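Search Search for: Search this site

Home Film Television Interviews Festivals Subscribe

The Long Way Back to Khokhar

Sohail Bajwa has spent most of his working life playing the second-best policeman in the room. With Khokhar, he finally gets to go home and be somebody's dad

November 2018

Sohail Bajwa wants to know whether I've eaten. It's the first thing he asks when I arrive at the café, before hello, and when I admit that I had a muesli bar on the train he looks so wounded on my behalf that I end up ordering the eggs, the toast and, at his insistence, a slice of the orange cake as well. He has the cake too. He has, I notice, already had one slice, because the plate is still there beside his elbow, and he moves it behind the sugar with the smoothness of a man who has done a lot of theatre.

You know his face even if you've never quite caught the name. If you watched any Australian television in the past couple of decades, you'll have seen him come through a door in a lanyard and tell the lead detective that the lab results are back. He's been a pathologist, a pharmacist, a crooked accountant, a kindly accountant, and (for one glorious season of the caravan-park soap Lesitz) the owner of a miniature golf course with a terrible secret under the windmill. People still shout "What's under the windmill?" at him in the supermarket. He always shouts back, "Watch the repeats!"

Khokhar is something else again. It's the first film in which his name comes before the title, and he's in very nearly every minute of it, playing a retired bus driver named Anwar Khokhar who drives from the coast to a wheat town called Bamau to fetch his grown-up daughter home, and finds that she has no intention of coming. That's the plot, more or less. There's a dog, and a flat tyre, and a long dinner with the neighbours that had the audience at my screening laughing so hard we missed a good three lines.

"When I read it I thought they'd sent it to the wrong bloke," he says, cutting the cake into neat squares. "I rang my agent and said, who else is this meant for? Because it's a beautiful part, and I'd be happy to play his friend. I'm good at friends. I can stand next to anyone."
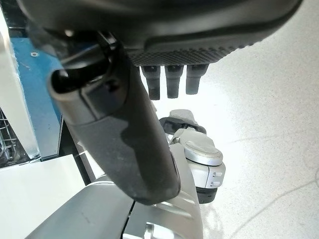

6 min read

He was not, as it happens, the only one who had to get used to the idea. The producers at Tindent had spent the better part of a year trying to raise the money with a bigger name attached, and he tells this story without any rancour at all, even doing the voices. There was a lunch. There was a second lunch, at which it was gently put to him that he might like to play the neighbour. He said he'd be delighted, went home, and learned the whole of Anwar's part anyway, every line, in case somebody got the flu.

Then October came around, the bigger name took a job overseas, and somebody at Tindent remembered a tape Bajwa had made in his own kitchen, with his wife reading the daughter's lines from behind the ironing board. I've been told by two people on the production that the tape was played once, all the way through, and that the room was very quiet afterwards. Bajwa waves this away. "They were probably looking at my curtains," he says.

The shoot was a hard one, by all accounts but his. The bus (Anwar buys his old route bus from the depot, a 204, and refuses to take the number off the front) had no air conditioning and a gearbox with opinions, and Bajwa insisted on driving it himself wherever the insurers would let him. He'd never driven anything bigger than a station wagon. He did his heavy vehicle licence in his own time and failed the first go on a reversing manoeuvre, which he would like to demonstrate for me using the salt, the pepper and my phone.

What's lovely about the performance, I think, is how much of it takes place while he's looking at the road. There's a stretch in the middle where Anwar simply drives and talks to the dog about his mother's cooking, and it goes on far longer than you expect any film to allow, and by the end of it you know just why his daughter left and just why he can't see it. I've watched it twice now. The second time I found myself thinking about my own father and his terrible map-reading, and I had to go for a bit of a walk.

Was he nervous about carrying a film? He thinks about that for a while, long enough for the waiter to come and take away both plates, including the hidden one.

"I was nervous about the dog," he says. "The dog's terrific in it. I thought, I've waited all this time and I'm going to be upstaged by a kelpie."

The first public screening was held in the Bamau town hall, which seats 100 and on the night held rather more, with kids along the windowsills and a fair few farmers standing up the back with their hats in their hands. The town itself has just on 1000 people in it, and plenty of them had been extras. Bajwa sat in the second row with his family and says he didn't take in a single frame, what with everybody calling out whenever they recognised a ute.

There are offers now, proper ones. He's reading a play for the new year, and a comedy he can't tell me about but describes at some length, and he's been asked back to Lesitz for the anniversary special, to which he said yes before they'd finished asking. He won't tell me what's under the windmill. He does ask, as I'm putting on my coat, whether I'd like to take some cake for the train.

Khokhar is in cinemas now.

Related stories

Every Lesitz season, ranked by a person who has watched them all
Inside Tindent: small budgets, long lunches
The best Australian road movies for a rainy weekend
Dogs on film: a trainer's favourites
What to see in cinemas this month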